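How to Clean a Lined Rattan Basket
By Jerome Tiongson
Updated Dec 14, 2025

Rattan baskets with a sewn-in fabric lining hold crumbs and dust along the rim, where the fabric gathers. If yours stores play food or other small toys, clean it every couple of months. Allow 14 minutes of work plus drying time.

You need a vacuum with a brush attachment, an old toothbrush, two cloths, dish soap and warm water.

1. Empty the basket and check the folds of the lining for small pieces.
2. Open the lid all the way. Don't pull on the cord loop, which can work free of the weave.
3. Vacuum the lining first, then the outside. Run the brush in the direction of the coils.
4. Stir a few drops of soap into the water. Wring the cloth out well and wipe the lining from the rim down.
5. Use the dry toothbrush on the rolled rim and on any dense weave.
6. Wipe off the soap with the second cloth, dampened with plain water.
7. Dry the basket open, away from heaters and direct sun. Leave it overnight.

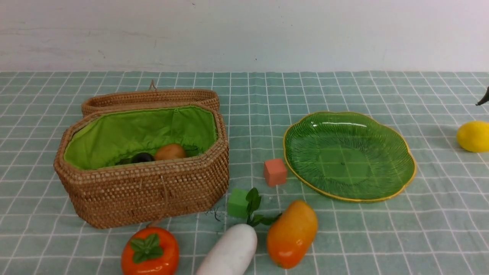

Octagonal rattan basket with a green lining, lid tipped up at the back.

Wipe foam blocks and toy vegetables separately and let them dry before they go back in. If the lining still smells musty, sprinkle in baking soda, wait an hour and vacuum again.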